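# How does an honorary consul differ from a proper one? (Wornonura)

**Hala Matar**
posted Sunday, December 1, 2024

Hello all! I've fallen down a bit of a hole with this one and would love some help. Our town has a brass plaque on an ordinary office door saying "Honorary Consulate", and I've walked past it for years without a thought. Last month my niece, who is doing a school project on how countries talk to each other, asked me whether the person inside was a diplomat, and I had no idea what to tell her.

So, what does an honorary consul do all day? Are they paid? Can they be thrown out of the country the way an ambassador can? And if the two governments fall out, does the plaque come down? She has to speak for two minutes on it and she is very keen to get it right (so am I, by now).

---

**Thérèse Beaudoin**

Oh, what a lovely thing to do a project on! I worked in the front office of a consulate before I retired, so I can give you the ordinary working side of it.

A career consul is a member of the foreign service of the country that sends them. They get posted somewhere, stay a few years and move on. An honorary consul usually lives in the place already and has another job, very often in business or law. They may be a citizen of the country they represent, or of the one they live in, or both. Most get no salary, though some countries pay an allowance or let them keep part of the fees.

What they do depends on what they've been allowed to do. Ours could witness signatures, help a traveller who had lost everything, visit someone in hospital or in prison, and turn up in a good coat for national days. They could not issue full passports, so those forms came to us in the post, and on a bad week there were 30 of them in the tray with half the photographs the wrong size. Do tell your niece about the photographs. They take up far more of a consulate's life than treaties do!

As for being thrown out: the host country has to agree to a consul in the first place, and the paper that says so is called an *exequatur* (a great word for a school talk, she should practise saying it). The host can take it back. For a career consul that normally means packing up and going home. For an honorary consul who is a citizen of the host country, it means they stop being consul and carry on living in the same house. "Expelled" isn't the right word for that at all.

The rules are in the Vienna Convention on Consular Relations, 1963. Chapter III is the part on honorary consuls and it's easier to read than you'd think.

---

**Senad Delić**

no immunity for parking tickets, whatever they tell you. my old landlord was one

---

**Zorica Todorova**

Really enjoying this thread! Thérèse has covered nearly all of it, so I'll only pick up the falling-out part.

Breaking off diplomatic relations does not by itself break off consular relations. The convention says so right near the start, in Article 2. So you can have an embassy closed and the ambassador gone while a consulate stays open and goes on helping people with their papers. It doesn't always happen that way, and a government can close the lot if it wants to, but the plaque doesn't have to come down.

Two other words your niece might want:

- **Persona non grata** is what a host country declares an ambassador or other diplomat to be when it wants them out. It doesn't have to give a reason. It can be used for a career consul too.
- **Recalled for consultations** is when the sending country brings its own ambassador home for a while to show it's cross. People mix these up all the time, newspapers included.

Also, has she thought of just knocking? Write a short note first, say it's for school and ask for ten minutes. I did this as a student and came away with a map, a flag on a stick and a recipe leaflet for dumplings, which I still use every December.

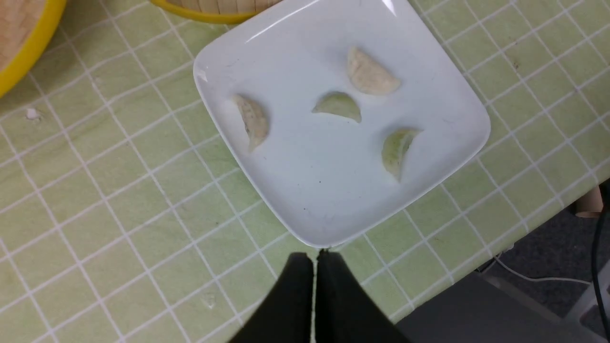

*Four dumplings on a white plate. — Z.T.*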